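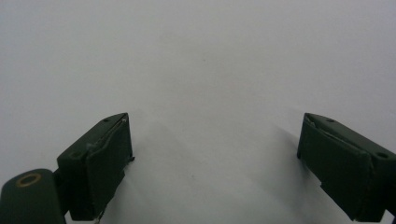 Govo hand gripper: pad care and small repairs

I look after the Govo hand grippers at our Solton workshop, and I get the same questions often enough that I finally typed up my answers. Last updated 4 July 2022. If yours isn't covered, drop me a line through the contact form and put "Govo" in the subject so it doesn't end up with the pump people!

How often should I look at the pads?

Every time you pick the thing up. It takes a few seconds. Open the fingers all the way, hold them over something plain and pale (a sheet of paper or a clean white bench is great) and look down along the top edges of the pads. On a busy colored background you'll miss loose fibers completely, and I've done it myself more than once. For a proper check, with the gripper off and a lamp on it, I go by the counter and do it every 1000 grips.

Where do the pads wear first?

On ours, the top rim. The covering goes over a fairly sharp edge there and that edge hits the bench before anything else does. You get a light fuzzy line, then a little lip you can catch with a fingernail. Both sides go, though hardly ever at the same speed, so check each one and don't assume the good-looking side speaks for the other.

The edge is frayed but the gripper still holds fine. Do I have to change it?

No. If the lifted part is shorter than 4 mm and the flat face is smooth, I trim the fuzz with small sharp scissors, press the edge down and carry on. Longer than that and I change the pad. A loose lip can fold over into the grip, and then thin parts sit crooked and you'll spend an afternoon blaming everything else.

Can I just pull the loose thread off?

Please don't pull! Snip it close. I pulled one in February and took half the covering with it, and that was a nearly new pad. Also have a look at where it starts before you cut, top and bottom. If it runs back under the pad or into the finger, leave it alone until you know what it is. 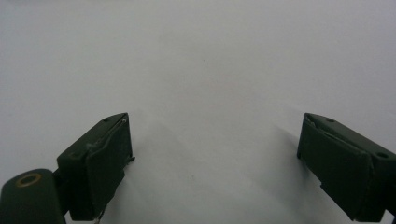 Photo: Solton workshop

What should I look at besides the pads?

With the jaws wide open you can get at nearly everything from above. I start at the pale strand along the top of the left finger, then the short end hanging at the bottom, then the brass-colored ring in the round joint. Wipe the ring with a dry cloth and that's it – no oil. Oil creeps, it gets onto the pads, and a greasy pad is finished as far as I'm concerned.

What about the small round holes on top of the fingers?

Keep them clean and keep glue out of them. I use a wooden toothpick. Compressed air works too, but it blows the dirt straight down into the joint, so I've stopped doing that.

Which glue and which covering do you use?

I buy covering by the sheet from Hindden and the contact glue from Michalík. The Hindden order number is 2951 and it comes in dark green, which matches, not that the gripper cares. I've tried double-sided tape and it was okay for a week and then crept sideways. Superglue goes hard and makes the rim crack, so skip it.

How do I put on a new covering?

Warm the old one with a hair dryer on low and peel from the bottom up, slowly. Clean the face with alcohol and let it dry. Cut the new piece a bit long at the top. Thin coat of glue on both surfaces, wait till it's tacky, then lay it on from the bottom and smooth it upward so you don't trap a crease. Wrap the top last and clamp it overnight with a scrap of wood in between. Watch the little tab on the side of the left pad, it's easy to glue over.

There's a crease in the pad. Is that bad?

Depends how deep. Run your fingertip across it with your eyes shut (I know, but it works). If you can feel a ridge, redo it. If you can only see it, I leave it.

Can I change just one side?

You can, but I always do both. A fresh pad and a tired one don't grip alike, and the part will twist a little toward one side as you close.

How many spares should I keep?

I keep 2 sets in a zip bag in the drawer, flat, away from the radiator. The cut pieces curl if they get warm, and curled ones are a pain to glue. Write the date on the bag.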